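Author talk and interview evening: venue walk-round
Drandby Hall, main room. Checked 22 August 2018, before doors

1. Exits
Both clear. Left one sticks, needs a shove. Reported in March, still not fixed. FAIL until someone planes it.

2. Seating
Rows linked, aisle wide enough for a wheelchair. Back row too close to the radiator, moved it up. OK

3. Stage and interview chairs
Low riser, edge tape peeling on the audience side. Retaped. Interviewer's chair wobbles, swap for one from the Bautista room. Water on the floor side, not next to the mics please.

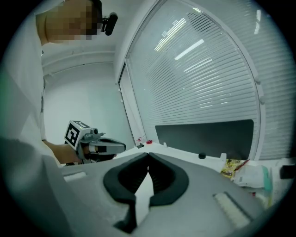
4. Sound and cables
Two lapel mics plus a handheld for questions. Cable across the center aisle, matted down. Irnetti amp hums when teh house lights are dimmed, not a hazard but they'll hear it on the recording. OK with comment.

5. Signing table
Put it away from the exit this time. Last memoir night the line blocked the door for 15 minutes. Books from Pradetti come in heavy boxes, two people to lift, no stacking past waist height. 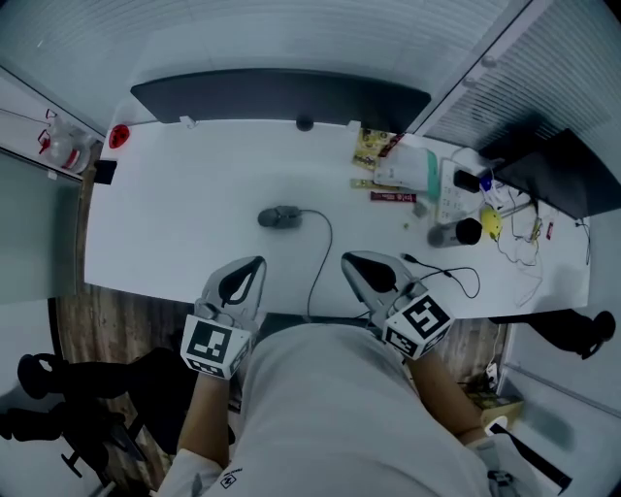 6. Lighting
One bulb out over the steps. Replaced. Speaker asked for less glare, tilted the front spot down, clamp and saftey chain checked.

7. Fire extinguishers
Tags in date. The one by the coat rack was behind a banner, banner moved. OK

8. First aid
Kit short on bandages. Order more. Key to the kit cupboard is 1107 on the board.

Still open: item 1, item 8. Recheck both before the next talk.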